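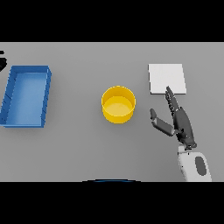
Fault note: false release in the two-hand sorting task

The Tokar sorting task was withdrawn from the nightly simulation runs in December after the right hand began reporting releases it had not made. The layout is the one Erko users will know: blue tray on the left, yellow cup in the middle, white pad on the right, one hand working from each side. Both the controller and the task file had passed review, and the fault did not show up in the short test set.

It appeared in the long batch. Of 1000 episodes, 17 ended with the task marked complete while the contact log still held a live contact pair between an item and the right thumb. In each case the release flag had been set when the commanded finger opening passed its threshold. The flag took no account of measured joint position. The thumb lagged the fingers by up to 300 ms, and when the arm began its retreat inside that window the item went with it.

The lag was traced to a damping value on the thumb's middle joint. It had been raised in the Cekau hand model to suppress a vibration at rest, and the change was correct for that purpose. The release check in Barros, our task supervisor, was written against the older value and was never rerun.

On a bench the same sequence would mean an arm moving off at transfer speed with a part partly held, over a zone that the supervisor has already declared clear. For that reason the fault is logged as a safety matter, and the task stays locked on hardware.

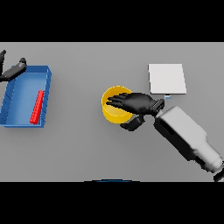

Nuno Meireles objects to the fix as first proposed, a fixed delay after the open command. In his view a delay only hides the lag until somebody changes the damping again, and the retreat should be blocked until measured opening and contact state agree. He also asks that a timeout in that state stop both arms, as the left hand may be over the tray when the right one stalls.

His version has been adopted. Release now requires measured opening above threshold and no contact pair for 2 consecutive control cycles. A timeout halts both arms in place and needs a manual reset. The long batch is being repeated with the original seeds, and the hardware lock will remain until those logs have been read. Anyone running a local copy of the supervisor should update it before loading the new hand model.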